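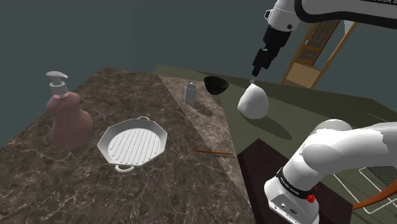
Kitchen counter layout in the simulator, arm going down for the white thing at the back.

OK so quick writeup before I lose the weekend. I said I'd review the Letmont kitchen pack when my trial ran out and it runs out tonight, Friday, July 21, 2023, so here we go. No proper structure, sorry. Notes off my phone mostly.

What it is, for anyone who missed the last post: a simulation add-on. You get kitchens, a pile of household objects, a robot arm that's already set up, and a task builder where you say "pick that, put it there" and it runs it over and over with stuff shuffled around. No hardware needed. I work on pick and place for a small outfit and our real arm is booked most days, so anything I can test at home at night is good for me.

Install. Took me 19 minutes on the desktop, including the license key mess. The key arrives in a second email and that one went to spam. Hema Mudaliar had the same thing happen at her place so check your spam folder first, save yourself the support ticket. On the laptop it ran but I wouldn't want to work like that. Fans going the whole time.

First impression — it looks good. Better than I need, really. The dark brown marble has these thin pale veins in it and there's a pink soap dispenser where you can just about see the tube inside the bottle. Who asked for that? I liked it though. If you're training anything off camera images then see-through plastic is a pain and most packs skip it, so fair play.

The arm is the nicest part for me. White, black gripper with narrow fingers, comes in already rigged with sensible joint limits. I usually lose a whole evening to joint limits. Here I loaded the layout and was moving it with the keyboard before my tea was finished. The default speed is too fast, turn it down. Mine went straight through a bowl on the first go, collision was off by defualt on that object and I have no idea why.

Now the task builder. Mixed.

Good: it's quick. Pick an object, pick a target, set how much you want things to move between runs, go. I had a batch going on my first night. Left it overnight and got 2126 runs out of it, all logged, with joint positions and camera images for each one. Log format is plain and easy to read into whatever you use. No weird converter.

Less good: the shuffling. You get a slider for "clutter" and that's the lot. I wanted the cup to stay put and everything else to move. Can't do it in the menus. You can do it in the config file, if you find the right line, and the docs for that are one page that says "see advanced guide" and the advanced guide isn't out yet. Manikandan Bangera on the user forum posted his config and I copied it. Worked after I changed two paths. Thanks Manikandan.

Objects. 104 in the base pack. Pans, cups, bowls, bottles, chopsticks, some lumpy stuff. I spent most of my time on the lumpy white one on the green tabletop because that's closest to what we have trouble with at work. Round-ish, nothing obvious to grab. Grasp success was all over the place until I lowered the approach and slowed the close. Then better. The chopsticks — forget it. Thin sticks lying flat on a counter, the fingers just skate over them or the stick jitters and shoots off. I know this is a hard one for any physics engine but they show it in the promo video working fine, so.

The octagonal grill pan is a nice test object. Two small loop handles, raised rim, ridges. I got it to lift by one handle a few times and then it tips, and you have to think about where the weight is. Felt right to me. I'd like a way to change the mass from the menu and not dig in files again.

Shadows. You can move the light and the shadows follow, which was handy, our vision model gets confused by dark shadows next to pale objects and I managed to make that happen on purpose. Found one real bug in our own code this way. That alone nearly paid for the thing.

Support: wrote to them twice. First reply was from Solomiia Sirko, next day, clear answer, fixed my collision problem (there's a checkbox, it's under a tab called Misc). Second one I'm still waiting on, about the camera height resetting whenever you reload a layout. Super annoying. I have the numbers on a sticky note on the monitor now.

Price. The trial is 30 days, full features, they don't ask for a card. After that it's per seat, per year and I'm not putting the number up because they quoted me differently than they quoted Hema. Ask. Maybe ask twice.

I also tried the Cumside pack in the spring. Cheaper, more rooms, but objects feel like they're made of soap and the arm needed a day of fixing. If you only need pictures and don't care about contact then Cumside is fine. For grasping I'd go with this one.

So am I buying? One seat, yes, if work signs it off. I'd wait on a team license untill the advanced guide shows up and the camera thing is fixed.

Few bits I forgot:
Undo only goes back one step. Save a lot.
Don't rename layouts while a batch is running. Lost one that way.
The bathroom pack is listed on the site but greyed out.

Will post my config file tomorrow if I get time, comments are open.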